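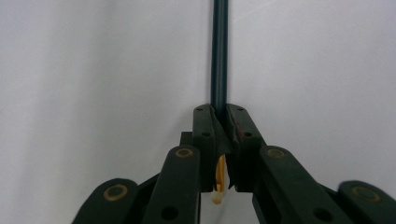 December, 9:40 am

Glaze tests, batch 9. Kiln opened late, Flurina had the key.

Tiles from the Billton clay came out ok mostly. Pinholes on the thick end again. Same clear glaze on the Metwally clay, no pinholes at all. So probably the clay, or I bisqued too fast. Check the log, I think Wael did that firing and he likes a slow ramp up to cone 04.

Iron wash: went on too thin. Brown where I wanted near black. Do two coats next time, let the frist one dry overnight.

Cone pack on the top shelf read a full cone hotter than the bottom. Controller said 2,118 F at the end. Don't believe it. Thermocouple is old, Flurina says swap it before the big bowls go in. Ordered from Sestodik, no ship date yet.

Crackle on tile 8 is nice. Ink rubbed in, wiped off with a damp sponge. Would not use for food. Label it!!

Recipe change for batch 10: take silica up a little, drop the frit to match, keep the rest. Mix 75 grams dry per cup, sieve twice. Last cup was lumpy and I paid for it.

Wael El Sherbiny wants shelf space for the Fevia mugs, more than half the kiln. Told him after the test tiles. He wasn't thrilled.

To do
- kiln wash on the bottom shelf, its flaking
- new cones
- find my good sieve
- write numbers on the BACK of tiles, in iron, not pencil

2:15 pm. Sieve was in the plaster bin. Cleaning it now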